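How to Set Up a Pick'em Pool for Your Office or League

A weekly pick'em pool is the easiest football contest to run. Players choose the winner of each game, and whoever gets the most right takes the week. You need a spreadsheet, a deadline and a set of rules that everyone has seen before the first kickoff.

Step 1. Write the rules in August

Send them out before the season starts. State whether you are picking straight up or against the spread, what happens when a game ends in a tie, and what a missed week is worth. In the Bratley pool a missed week scores the same as the lowest entry that week, minus one. 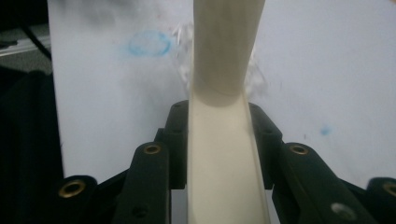
If you use the spread, name one source for the lines and one time when they lock. Copy the numbers into the sheet at that time and don't change them, even if a quarterback is ruled out an hour later.

Step 2. Build the sheet

Put the players down the left side and the games across the top. Add one column for the weekly total and one for the season total. A full season of 18 weeks gets wide, so give each week its own tab and pull the totals onto a front page.

Step 3. Add a tiebreaker

Ask for the combined score of the last game of the week. Closest wins, over or under. If two entries are still level, split the week.

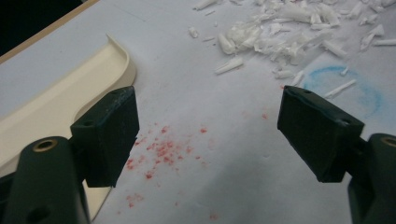 Hedvika Charvát
12/05/2022

Step 4. Collect the picks

Set the deadline at the first kickoff of the week, including the Thursday game. Some pools let players send the Thursday pick alone and the rest by Sunday. That works, but you will be entering picks twice.

Keep every message with picks in it until the season is over. Rathore and Sakar finished our season at 276 total yards of email and one disputed Monday pick, and the saved message settled it.

Step 5. Post the results

Post the standings the morning after the last game. Show everyone's picks as well as the totals so people can check their own row. Corrections are open for 12 hours, then the week is closed.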